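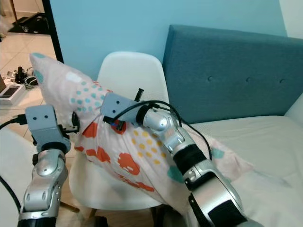
Petell has suspended two-arm bedding work at its Terkard site following a grip force fault, the company said on 3/6/18. The fault affects soft items held between both grippers, such as the dotted pillow gripped above the white chair beside the bed. On run 1005 the right arm kept closing after the hold command and did not release for 12 seconds. There were no injuries.

The cause was traced to a force limit lost when the controller restarted. Software version 4 restores the limit at start-up and stops both arms if the two force readings differ.

"Sites should keep people outside the arms' reach until the update is installed," said Domnica Ghiță, head of safety at Petell.

Technical contact: Godfrey Mollel, Petell.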